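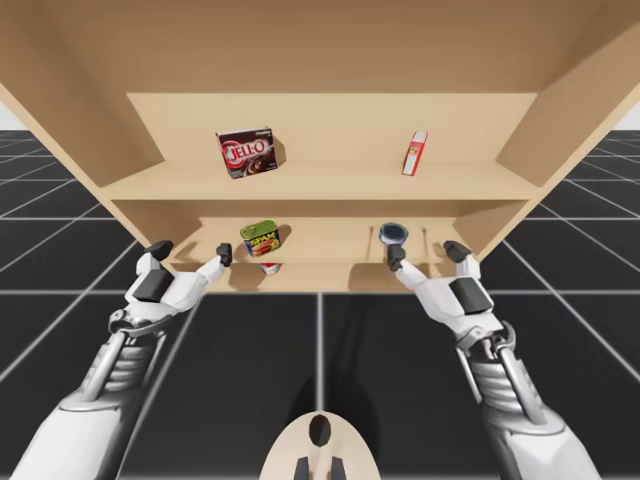 Unit 4: Storing dry goods in a small kitchen. Dry goods keep best in a cool, dark place with steady air around them, and most spoilage in a home pantry comes from heat, damp, or plain forgetting. An open-fronted shelf unit with an upper board and lower compartments works fine for this, as long as it stands away from the stove. Put what you open every day on the upper shelf and keep the lower ones for refills.

Flour and grains
White flour goes in a sealed jar. Whole wheat flour has more oil in it and turns sooner - buy small bags, or freeze what you won't use within 30 days. Brown rice is treated the same way.

Beans and lentils
Old beans are safe but cook slowly. Write the month on the lid (the batch we cook in class is marked July). Don't mix a new bag into an old jar.

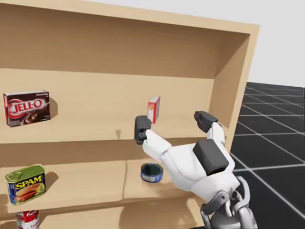 A comment from last term's feedback sheets asked whether spices should be kept whole, as the ground cumin in the Pamum kit had lost its smell by week 13. Whole is better if you have a grinder. If you don't, buy ground spices in the smallest packet and smell them before you cook.

For next class
Read the Drunton handout on oils, and bring one jar with a tight lid. We will make the lentil base, 266 grams dry weight per group.

Notes revised June 2020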